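Search this site Enter keywords Go

Jan 11, 1999
By the Senon Letter housing columnist

The town of Senon is about to rewrite the rules for rental kitchens, and the draft went out for comment in December. I have read it twice. It has good things to say about wiring and window locks. On the question of where a tenant is supposed to set anything down, it says nothing at all. I think that is a mistake, and I think it is the one most worth fixing.

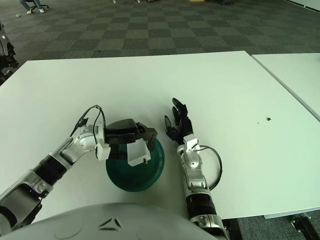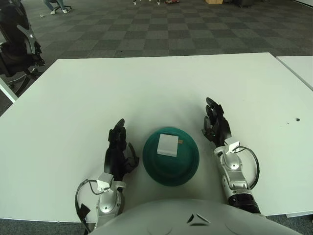
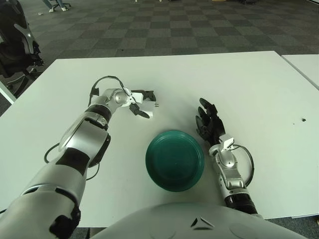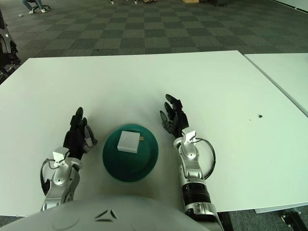 The average rental kitchen in this town does not have enough counter. I have rented in Senon for most of my adult life, in five different buildings, and only one of them had a stretch of counter long enough to roll out a pie crust. The others had a sink, a stove, and a strip between the two that would hold a cutting board if the dish rack was moved to the floor. A big white table with one round green dish on it is more working room than I had in the other four put together. People who own their kitchens tend to hear this as a complaint about comfort. It is a complaint about whether a room does its job.

The draft defines a kitchen as a room with a sink, a stove or a hookup for one, and a place for a refrigerator. Those are all things that connect to a pipe or a wire, and I understand why. An inspector can check a pipe. The rules were written by people thinking about fire and water, and they did that part well. But cooking is mostly done on a flat surface. You chop there, you mix there, you put the hot pan there when it comes off the burner. A room with a stove and nowhere to put the pan is a room where the pan ends up on top of the refrigerator, or on a chair. I have done both.

I would like to see a minimum. My own suggestion is 20 square feet of clear work surface in any unit with more than one bedroom, with something smaller for studios. Fixed or movable should not matter. A landlord who doesn't want to pay for cabinets could meet the rule with a decent table, as long as the table stays with the unit and there is room to walk past it. I have seen the objection that tables get stolen or wrecked. So do light fixtures, and we still require those.

The usual answer is cost. The owners of the Brendent Apartments put out a flyer saying the new rules as they stand will add $3000 to the price of redoing each unit, and that anything further would come out of the rent. I can't check that figure and I won't pretend to. I can say that the money in a kitchen goes mostly to plumbing, wiring, and appliances, and that a length of plain counter on a plain base is the cheap part. When the Brendent redid its first floor, it put in new range hoods with lights and three speeds. The counters stayed as short as before. Somebody made that choice, and the tenants were not asked about it.

The second answer is that people don't cook anymore. I hear this a good deal, usually from people who eat out. It may even be partly true in the buildings they have in mind. But you can't tell much about what people want to do from what they do in a room that makes it hard. When I lived on Nikness Street I ate a lot of soup from cans. My kitchen there was so narrow that the oven door hit the opposite wall before it was all the way down. I moved to a place with a real table and within a month I was baking bread again. I hadn't become a different person. I had somewhere to put the flour.

There is also the matter of height, which hardly comes up. Standard counters are set for a person of middling height who is standing. My mother cooked sitting down for the last ten years of her life, at a table, with a bowl in front of her and a towel under the bowl. She did beans that way, and dough, and all the peeling. A table suits children too, and anyone with a bad back, and two people working across from each other. If the rule allows tables to count, it will quietly help all of those households, and the town won't have to write a separate section for each of them.

I looked at what other places have done and did not find much. Hodoroagă, where a friend of my family lives, is sometimes brought up by people who want every kitchen to be a big one with a table in the middle. I wouldn't go that far. We have old buildings with small rooms and some of them can't be changed without moving walls. The draft already has a hardship clause for electrical work in buildings like that - an owner can apply for a delay or a partial exception - and the same clause could cover this. The exceptions should be written down and posted where a renter can read them before signing a lease.

By my rough count there are roughly 110 rental buildings inside the town line that would come under the new rules. Most of them will be renovated sooner or later anyway, a few units at a time, as tenants move out. Nobody is asking for a crew in every kitchen by spring. I am asking that when a kitchen is torn out and replaced, the new one have a surface a person can work on.

My last point is about who writes in. The comments on file so far, which anyone can read at the town clerk's window, run heavily to owners and contractors. That is natural, as they hear about these things first and they have money at stake. Renters have something at stake too, and a short letter is enough. Measure what you have. Write down how long the counter is with the dish rack on it and how long it is with the dish rack off. Say what you cook, or what you would cook. The clerk will take it by mail or in person, and it does not have to be typed.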